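To: Riruvdale Canteen Users list
From: Nathalie Verhoeven, Catering Office, Wadunwood Building
Date: May 6, 2019
Subject: Re: Sandwich counter, crockery and toasting

Dear colleagues,

The Catering Office has received the message quoted at the end of this notice and replies to the whole list, as several departments have raised the same points.

The sandwich counter will remain open to all staff and registered visitors. Bread, lettuce and the usual fillings are provided by Soriano under the present agreement, and the price of a plain sandwich is unchanged. Toast may be prepared at the counter before a sandwich is assembled. Users are asked to place each finished sandwich on a plate and to leave the space beside the toaster clear.
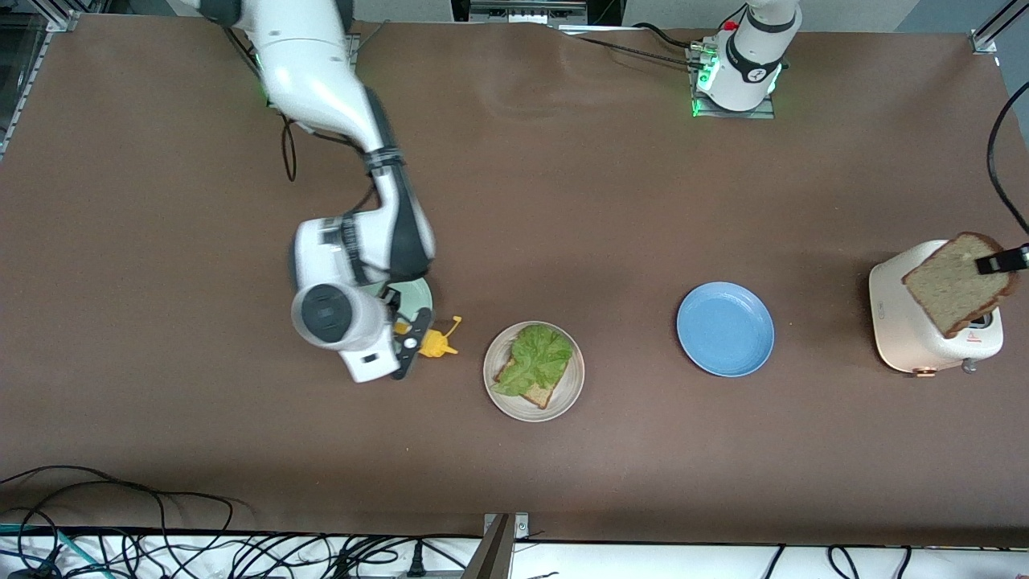
With regard to crockery, plates of different colours have been in use in Wadunwood since the two canteens were merged. The colours carry no meaning and any plate may be taken for any food. An order for 146 further plates has been placed, and they will be put into circulation on delivery. Plates taken to offices should be returned to room 132 by the end of the working day.

Crumb trays are emptied by the kitchen staff after lunch. Users should not attempt this themselves while a toaster is plugged in. Faults may be reported on extension 431.

Requests concerning seeded bread have been passed to Soriano and a reply is awaited.

Yours faithfully,
Nathalie Verhoeven
Catering Office

On behalf of the Tuvedance reading room, Koen Verhoeven wrote:
> Dear Catering Office,
> I should be grateful for clarification on 3 matters arising
> from the April notice. Is toasting still permitted at the
> sandwich counter? Are the coloured plates reserved for
> particular diets, as some of our visitors believe? Lastly,
> may seeded bread be offered alongside the present loaf?
> With kind regards,
> Koen Verhoeven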